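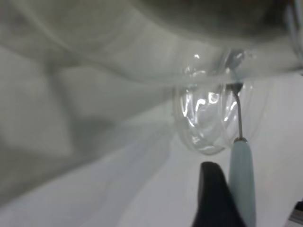 Figure 4. Wrist view. Hooked wire tool with a pale blue-green handle, its tip at a piece of clear plastic.

4.2 Rules for recording and labelling

The rules in this section were drafted in March and applied to every episode in the Stikness set. They cover the state of the table at the start of a recording, the conduct of the operator, and the wording of labels. Safety around the arm is covered by the site procedure and is not repeated.

Start state. Each episode begins from a written layout sheet that names the objects and gives the area of the table in which each one is placed. Exact positions are left free within that area. An object that is not on the sheet is removed before recording starts. Crumbs, specks and smudges may stay, provided they do not touch an object that will be handled. Earlier drafts required a full wipe between episodes, and the two sites interpreted this so differently that the rule was dropped.
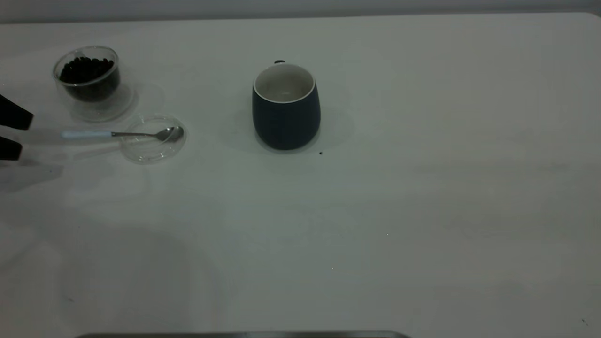
Transparent objects need a separate rule. Glassware and clear film were the most common source of disagreement between labellers, who often drew the outline along a highlight or a shadow and missed the rim. A labeller must now consult the fixed view and the wrist view together before marking the extent of a clear object. Where the edge still cannot be found, the object is marked "extent unknown" and no outline is stored. Guessing is treated as an error at review, even if the guess is close.

Contact. The label "contact" is used only when touch can be confirmed in at least one view. A part of the gripper that lies over an opening in the fixed view may be above it or inside it, and a single view seldom settles the matter. In such cases the label is "near", with the name of the object. The same applies to tools. A tool is labelled "held" when both fingers can be seen to close on it, and "at gripper" otherwise. 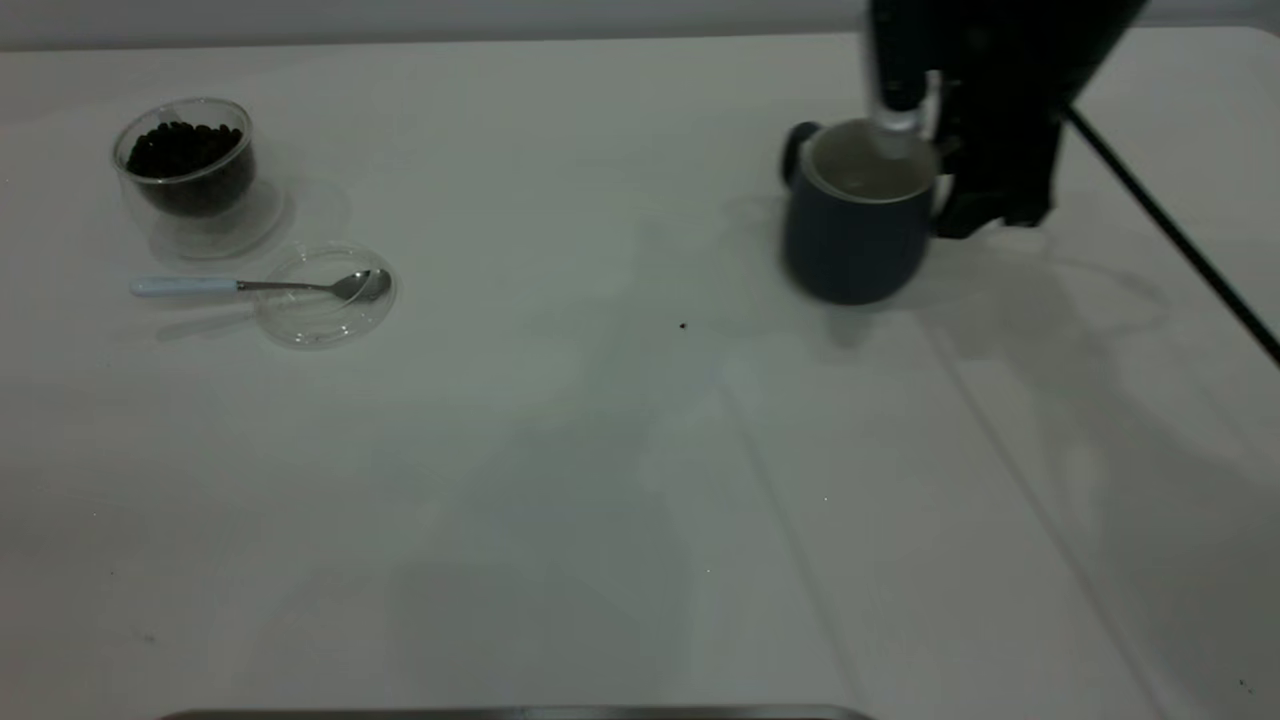 Cables are not to cross the area assigned to any object on the layout sheet. They may cross free table surface. The operator checks the cable run at the start of each block and after any change of tool, and records the check in the session log.

Review. Each episode was checked by one person who had not recorded it. Kálmán Pálfi and Akinyi Athumani shared this work, and Benedita Calado ruled on disputed labels. Of 3,243 episodes submitted, 2,880 were accepted without change to their labels. The remainder were returned with the number of the rule concerned. The contact rule was cited most often, followed by the rule for transparent objects.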